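Jesteck Studio – People wanted for small assembly and sorting work, part-time

Posted Thursday, November 21, 2024

We are looking for people with calm hands and some patience to join us at our workroom on the ground floor of the Pivside building. The work is simple to explain, but it needs attention. You will sit or stand at a table, pick up small things, put them in boxes and drawers, close the drawers, open them again and write down what you have done. If you are the kind of person who likes to put a kitchen drawer in order on a Sunday, you will probably feel well with us.

Jesteck prepares and checks small storage goods for household use: boxes with drawers, inserts, little containers and their lids. Most of them are sold later under the name Molell. Before a product goes to the shops, we want to know how it behaves when it is used many times by different people. Does the drawer run straight? Is the knob big enough for an older person's fingers? Can you take a small round container out with one hand, or do you always need the second one? These are the questions we try to answer, and we cannot answer them alone in the office.

What you will do

You receive a table, a storage box and a tray of objects. For each task there is a sheet with short instructions. A typical task is to open the drawer, place an object inside, close it, and then take the object out again. Some tasks are done slowly and some at your normal speed. After each round you fill in a short form – mostly ticks, sometimes one or two sentences in your own words. Please do not worry about your English or your spelling. Mine is also not perfect, and the forms are read by people who care only about the drawers.

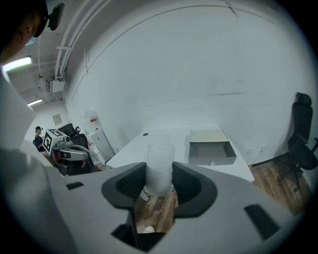 One session lasts three hours, with a break in the middle. Tea, coffee and biscuits are in the small kitchen across the corridor, and you may bring your own food. We ask you to eat and drink only there and not at the tables. The heating works well, but in winter the floor stays a little cold, so closed shoes are recommended.

What we ask from you

You should be 18 or older and able to come for at least 11 sessions between the beginning of December and the end of the project. They do not need to be on the same day each week, but please tell us your days in advance. You do not need any experience or diploma. Left-handed people are very welcome, as we have too few of them in the group until now. The same is true for people who wear glasses, people with small hands, and people with large hands.

If you have pain in your wrist or fingers, please mention it when you write. It does not exclude you. We can give you a task sheet with longer pauses.

What we offer

The payment is £12 per hour. The break is paid too. If you complete all your sessions, the total is paid by bank transfer in one amount, or, if you prefer, after each session. We have almost 600 rounds to finish, so there may be more hours for those who wish them. We will talk about this when we see how the first weeks go.

Your first session begins with a short introduction by Fouad Akl, who prepares the tables and the task sheets. He will show you where to leave your coat and bag, how the forms are filled in and what to do if something breaks. Things break sometimes and you will not have to pay for them. You only put the pieces on the side and write the number of the box on your form.

How to find us

The entrance is on the Khalaf side of the building, through the green door and not through the main reception. There is a bell with our name. Bicycles can be left in the yard. Parking is difficult before noon, and we cannot reserve places.

How to apply

Please write to Fouad Semaan through the contact page and put "Drawer sessions" in the subject line. Tell us your name, which days are possible for you, which hand you write with and how we can reach you by telephone. A CV is not necessary. We answer every message, normally within a few working days.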